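Home tasters wanted for the Trullach oat porridge study

We're looking for people who eat breakfast at home and are willing to be picky about it! Trullach is a small grain kitchen in Skirivik, and this fall we're finishing three new oat porridges. Before we settle the recipes we'd like 76 households to cook them, eat them and tell us what they think, good or bad.

You don't need any food training. You do need a stove, a small pot with a lid, and a bit of patience on weekday mornings (our longest-cooking oats take 25 minutes, and we know what that means on a school day). Families, couples, roommates and people living alone are all welcome. We'd especially love to hear from anyone who grew up eating porridge and has strong feelings about salt.

The study runs for two weeks in October. You'll get a box with all the oats you need, a measuring scoop and a paper diary. Each morning you cook one of the three porridges, following the card for that day, and write down how thick it was, how it tasted plain, and what you ended up putting on it. Please take your first few bites plain! After that, go wild with the butter, berries, brown sugar or whatever your house runs on.

If your household has more than one eater, each person fills in a separate page. Kids can draw a face if they don't feel like writing. We read every page, faces included.

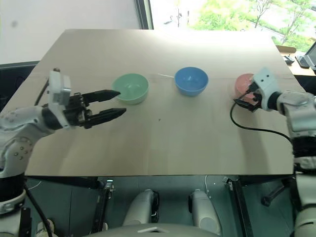 One taster from our spring round wrote back that she had never noticed how different oats could be until she ate them plain side by side, and that the coarse cut was still her favorite even though it stuck to her pot every single time. She also asked us to print the water amounts bigger on the cards, so we did. Comments like hers are exactly what we're after. Our spring tasters filled in 1,732 diary lines between them, and the coarse cut went through two more versions on the strength of what they said.

Who can't take part: anyone with celiac disease or an oat allergy, and children under four. Our kitchen also handles wheat and barley, so please keep that in mind if someone at home is sensitive.

What you get: the oats, of course, plus a 216-page porridge and flatbread cookbook from Eskildsen and a bag of whichever recipe you liked best once it's finished. There's no cash payment.

To sign up, send us a short note through the contact form with the number of people eating, their ages, and what you usually have for breakfast. Pickup is at the Trullach shop, or we can mail the box if you live outside Skirivik.

Posted 2019-08-24. Sign-up closes when all the places are filled.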